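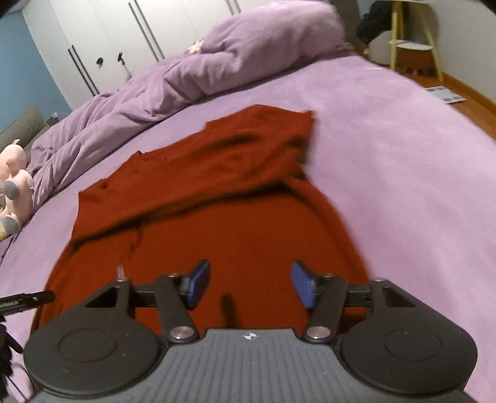 D'après le groupe de Zabala, le segment « pli » est encore coupé trop tôt et la politique apprend à lâcher le tissu avant d'avoir fini le geste. La remarque est arrivée hier soir avec leurs courbes. Je la reprends ici parce qu'elle change le plan de la journée.

9 mai 2023 – cahier pliage, suite

Point de départ : 91 démonstrations de pliage sur lit, faites à la pince tenue en main, caméra sur la pince. Découpage automatique en segments (approche, saisie, pli, relâche) à partir de l'ouverture des doigts seule. Seuil fixe, le même pour toutes les sessions. C'est ce seuil que Zabala met en cause.

Vérifié sur les sessions avec tricot. Ils ont raison en partie. Sur une maille un peu épaisse, les doigts se rouvrent légèrement pendant le transport, le seuil est franchi et le script marque « relâche » alors que la main continue d'avancer. Sur les draps et les chemises fines je ne retrouve pas le problème. 18 démonstrations touchées au total, toutes sur vêtements épais.

Deux corrections essayées :

a) Hystérésis sur l'ouverture. On ne passe en « relâche » que si les doigts restent ouverts pendant 11 images de suite. Simple, récupère presque tous les cas. Retarde un peu la fin du segment quand l'opérateur lâche puis reprend tout de suite.

b) Ouverture + vitesse de la pince. Plus propre sur le papier. En pratique la vitesse estimée saute quand le champ est presque entièrement rempli par un tissu uni : peu de points à suivre, la pose dérive. Le fisheye aide, les bords du lit et le mobilier restent visibles dans les coins, mais pas quand on descend très près du vêtement.

Gardé a) pour l'instant. b) à reprendre quand la pose sera recalculée avec la nouvelle calibration.

Rejeu sur le bras avec la politique réentraînée (étiquettes corrigées, rien d'autre de modifié, même graine) : le lâcher prématuré a disparu sur le pull de test, sauf 2 essais où le bord du pli était mal saisi dès le départ. Ces essais-là ne disent rien du découpage, je les note à part. Le second pli reste mauvais. La pince arrive au-dessus du vêtement déjà replié et hésite entre le bord du dessus et celui du dessous. Je pense que c'est un manque de données plus qu'un problème d'étiquettes : dans beaucoup de démonstrations le premier pli est bien aligné et on voit rarement les bords décalés.

Storer demande s'il faut refaire la collecte sur table, pour avoir un fond plus régulier. Je suis contre. Le but de Plolari est le linge posé là où il se trouve, et un matelas s'enfonce, le tissu glisse sur le drap, la hauteur change d'un endroit à l'autre. Si on enlève tout ça, il faudra le réapprendre en octobre pour les essais chez Skalitz. Accord provisoire : on reste sur les lits, on ajoute des plis volontairement mal alignés.

À faire
– relancer le découpage complet avec a) et archiver les anciennes étiquettes, ne pas les écraser
– envoyer à Zabala la liste des démonstrations corrigées
– consigne opérateurs : marquer un arrêt net, doigts ouverts, avant de s'éloigner du tissu
– revoir le serrage des doigts, un peu de jeu à la fermeture sur la pince de rechange
– script de rejeu : le dossier de sortie est encore écrit en dur, à passer en argument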